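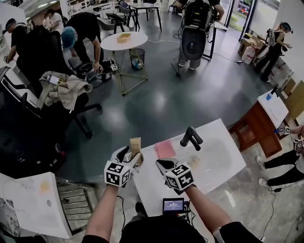 Tabletop with paper bag, pink card and sink.

1/ Notes on community detection in Bruvau, our co-purchase graph. Nodes are products, edges are pairs bought in the same order. The raw graph has 191 connected components, most of them tiny. Everything below is on the largest one.

2/ First run was plain label propagation. It converged in 16 passes, but two runs with different seeds disagreed on a large share of the nodes. Ties are broken at random, so this is expected on a sparse graph.

3/ Switched to modularity with the Louvain method. Much more stable between seeds. The known problem is the resolution limit — small dense groups get merged into a big neighbor even when the cut between them is obvious.

4/ Golob exposes the resolution parameter, Soda does not. If you compare the two, set Golob to 1 first or the modularity scores mean different things.

5/ Edge weights matter more than the choice of algorithm. Raw counts let a few bestsellers pull everything into one community. Dividing by the product of the two node strengths fixed most of it.

6/ Also dropped every node with degree above 500. Tried 600, same partition except for one hub.

7/ Next is overlapping communities in Plundine. Memory use grows with the number of memberships per node, so I'm capping that at four for now.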